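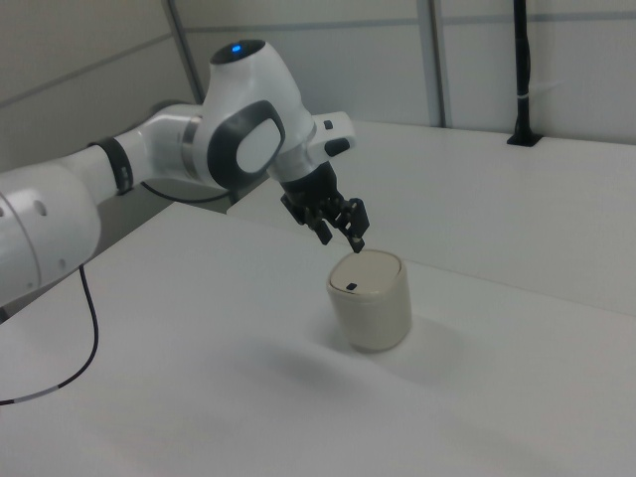
Figure 3. Small cream-colored cylindrical container on a white tabletop.

3.2 Storage of dried herbs in the household sample

Households in the Kuvatmont and Tusberg districts were asked how they kept dried herbs between purchase and use. The question covered basil, oregano, thyme and dill, which together made up most of the herb purchases recorded in the first survey round. Of the 1198 households that completed the round, 231 agreed to a home visit and gave us a portion of one herb for testing. The rest of this section deals only with the visited households.

Containers were sorted by closure and by wall. Closure was recorded as tight, loose or none. Wall was recorded as clear or opaque. We did not record the brand, and we did not separate glass from ceramic once the wall type was known, as an earlier trial in Arroyo had found that field staff often disagreed on the material of glazed or painted containers. Small cylindrical containers (Figure 3) were placed in the same scheme as jars and tins, with no class of their own. Paper bags folded over at the top were coded as loose. Bags held with a clip were coded as tight if the clip covered the full width of the fold.

Visits were made in September, when kitchens in both districts are warm but stoves are not yet used for heating. Staff noted where the container was kept at the time of the visit: in a closed cupboard, on an open shelf, or within arm's reach of the stove. Where a household kept the same herb in two places, the portion was taken from the one used most recently. Each portion was sealed in a foil pouch, labeled with the household number, and kept in the dark until it was tested.

Aroma was scored by a trained panel on a scale from 1 to 5, with 5 being equal to a freshly opened commercial pack. Panel members did not know the source of the portion or the container type. Portions that contained visible mold or insect parts were not given to the panel. There were 13 of these, and they were left out of the aroma results but kept in the moisture results.

The purchase date was the weakest part of the record. Many respondents could give only the season, and a few had refilled a container without emptying it first — a habit that makes the age of the contents impossible to state. We therefore grouped age into less than one year, one year or more, and mixed. The mixed group was not used in the comparison of closure types.

Moisture was measured with the Rolau method, using the shorter drying time recommended for leafy material. Dill was ground before weighing and the other herbs were weighed as received. Results for closure, wall and location are given separately in Section 4, followed by the combined model.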